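Search this site
Search
Enter keywords

Repair room at Stelldale library takes in old desktop computers

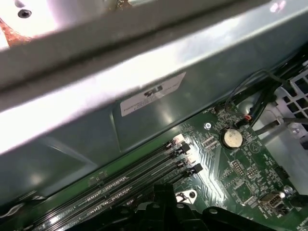 A repair room at the back of Stelldale library is asking residents to bring in desktop computers they no longer use, after a clear-out of the town's offices showed how many could be put back to work.

The Ambrose Repair Room opened two years ago to mend lamps, radios and kitchen appliances. It began taking computers in June and has now had 328 of them through the door. Most came from the old council building on Prillier Road, with the rest left by residents and a few small firms.

Sheldon Fraser, who runs the computer bench, said the machines were often thrown out over small faults.

"The coin battery on the board goes flat and the computer forgets the date every time you unplug it," he said. "People see an error when they switch on and think the whole thing has had it. The battery costs less than a sandwich."

Each computer is opened and brushed clean before anything else is done. Memory is taken out, the contacts are wiped and the sticks are put back or swapped for larger ones. Drives are erased on a separate machine, and the owner can wait and watch or ask for the drive back. Cases with some rust or a missing side panel are accepted, as are computers that will not start at all.

Boards with four memory slots are the most useful, Mr Fraser said, as they can be filled with smaller sticks from the spares drawer. The room is short of matching pairs and would be glad of any that people have at home – loose memory should be wrapped in paper or put in an envelope, with no sticky tape on the contacts.

Finished computers go to households and groups on a waiting list. Eleven have gone to the homework club at Zeltmont School, where pupils had been sharing two laptops. Tavion Thibodeaux, who teaches there, said the club now stayed open for an extra hour on most evenings.

"They're not fast, but they do what we need," he said. "We write on them, print from them and look things up. One of the older pupils has asked if she can go down to the repair room and learn how to put one together."

The room hopes to reach 1,000 computers before it has to leave its present space, which the library wants back for storage. Talks are under way about a unit behind the bus station, though no rent has been agreed. Mr Fraser said the new place would need more sockets and a door wide enough for a trolley.

Computers can be left at the library's side entrance between 10am and 4pm on any day the library is open. Power leads should be brought too if possible. The room does not take printers, large televisions or glass-fronted monitors. Laptops are accepted only if the battery is not swollen.

Anyone who would like a computer can put their name down at the main desk. There is no charge, but the wait is several weeks at present.

Related news
Bus station toilets to reopen after repairs
Zeltmont School asks for outgrown uniforms
Prillier Road offices: what happens to the building next?
Library storage plan goes out for comment

Comments (4)

marjorie_p
Took my late husband's computer in last month. They gave me the drive back in a padded envelope and were very kind about it.

Stelldale Si
Do they want old keyboards and mice? I've got a box full in the loft.

benchwarmer
@Stelldale Si They took mine, but only the USB ones. Ring the library first.

K. Doyle
Parking by the side entrance is terrible after 3, go in the morning if you've got something heavy.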